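双臂工作台怎么列预算:我踩过坑之后的一份清单

2022年1月14日 文/Ayten Işık
阅读 2,737 评论 19 分享 8

年底年初总有人来问我同一个问题:想搭一个双臂的桌面工位,做叠布、分拣、摆放这一类活儿,到底该准备多少钱?我每次都先反问一句:你说的“钱”,包不包括桌子?对方一般会愣一下。我第一次写申请的时候也没包括,结果机械臂到货那天,两个大箱子在走廊里放了好久,哈哈。

所以这篇就按我自己现在列表的顺序来写,你可以边看边开一张空表跟着填。具体报价我不放,各地差得太多,放了反而误事。

第一步:先写动作,再看型号

别一上来就翻样本册。拿张纸,把你想让它干的活写成动词:压住、捏起、对折、推平、放到隔壁格子里。写完再看哪些动作必须两只手同时做。叠布基本跑不掉,一只手捏角,另一只手得在旁边候着。如果你的活儿只是把零件从左边搬到右边,那买一台就够了,省下的钱留给后面几步,真的够用很久。

动作写完,旁边标上最重的东西有多重、最远要够到哪里。我当时图保险,臂展往大了选,装上才发现两台挨得太近,肘部老是互相让路。后来在 Kerisden 那边的工位上学乖了,先用纸板剪两个同比例的扇形,在平面图上转来转去,哪里重叠一眼就看见。这个土办法一分钱不花,强烈推荐!

第二步:把“一台机械臂”拆开问价

供应商报的“一台”可能只有本体。我发询价单的时候会一行一行列:本体、控制柜、示教器、连接线缆、底座安装板、急停、软件授权、培训。每一行让对方写“含”或者“不含”,不接受“可协商”。Rumex 和 Domville 两家给我报过差不多的总价,拆开一看,一家含示教器不含安装板,另一家正好倒过来,比来比去其实没法直接比。

示教器这一项多说两句。双臂就有可能是两个示教器,两个示教器就有两套线,桌面旁边得有地方让它们躺着,伸手还能够得到急停。我第一版方案里根本没留这块地方,后来临时加了一张边桌,走线又重新理了一遍。

第三步:末端夹爪单独立项

夹爪千万别塞进“配件及其他”。两指夹爪看着简单,指尖是要换的,布料用的和硬物用的不一样,磨了也要换。我现在的做法是夹爪一行、指尖一行、转接法兰一行,指尖那行至少按两轮更换来估。要是还没想好抓什么,先借一副来试,Oral 的销售同意我们试用了一阵子,比看多少参数表都管用。

第四步:桌子、架子、地面

好,回到桌子。长桌要稳,机械臂一加速,轻飘飘的桌子会跟着晃。立柱、型材、角件加起来不是小数目,我有一回只按米数算型材,忘了螺丝和角码,光这些小零件的采购单就补了三次。还有线缆怎么走,地面平不平,门够不够宽让桌子进来,都去现场量,别凭印象。

桌面处理倒是可以很省。铺一层牛皮纸,用蓝色胶带贴出格子,布放哪一格、成品放哪一格,说起来大家都听得懂,脏了破了就整张换掉。纸和胶带是消耗品,按月列,不要只列一卷。我见过有人花大价钱去刻定位板,过几天任务一改,板子就闲在那儿了。

第五步:人的位置也要算进去

调试的人总得坐下来吧?椅子、键盘鼠标、显示器、放水的地方,听着琐碎,单子上没有就真的没有。画平面图的时候,我会把人坐着的范围也画成一个圈,再和机械臂的活动范围对一对。两个圈有交叉的地方,要么挪椅子,要么限制速度和区域,要么加防护,这几样都牵涉到钱。安全评估请懂的人来做,费用单独一行,别指望供应商顺手送你。

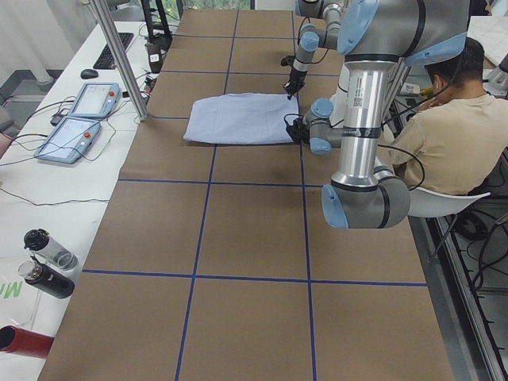 接着说时间。设备款往往是分批付的,时间表和预算表最好放在同一个文件里,每一行后面加一列“最晚下单日”。本体的交期一般最长,其次是定制的安装板。我们那次计划九月开始跑任务,本体到得挺准时,卡住我们的反倒是一块开孔尺寸画错的板子,重新加工又等了好些天。从那以后,凡是要加工的件,我都让装机的人先看过图纸再签字。

第六步:留一笔“不知道会花在哪”的钱

我的习惯是在总价之外单留大约8%,名字就叫预备金,别起太花哨的名字,财务看着也踏实。已经能想到的东西不要从里面出,延长线、理线槽、备用急停按钮这些,既然想得到,就老老实实写进前面的表里。

交表之前我还会过一遍这几条:

两台臂的线缆长度是不是都按实际走线量过
示教器放哪儿,坐着能不能够到急停
夹爪指尖有没有备份
纸、胶带、练习用的布按月列了没有
软件授权是一次买断还是每年续
坏了找谁修,来回运费谁出

最后那条运费,我吃过亏,合同里只写了“保修”两个字,没写怎么寄。现在我会让对方把寄修流程附在报价单后面,连包装箱要不要留都写明白(要留!箱子真的别扔,哪怕占地方)。

有朋友问单臂以后能不能升级成双臂。能是能,但你得从第一天就按双臂来留桌长、留插座、留控制柜的位置,安装板的孔也提前打好。这样第二台进来的时候,只用付第二台的钱,桌子不用重买。询价时顺便问一句第二台能不能锁价,有的供应商愿意写进合同里,有效期多久也一并问清楚。

我用的那张空表还在改,下一版准备把电费和压缩空气那两行拆开。你们单子上要是有我漏掉的项目,留言告诉我,我补进去。

最后更新:2022年1月
收藏 501 分享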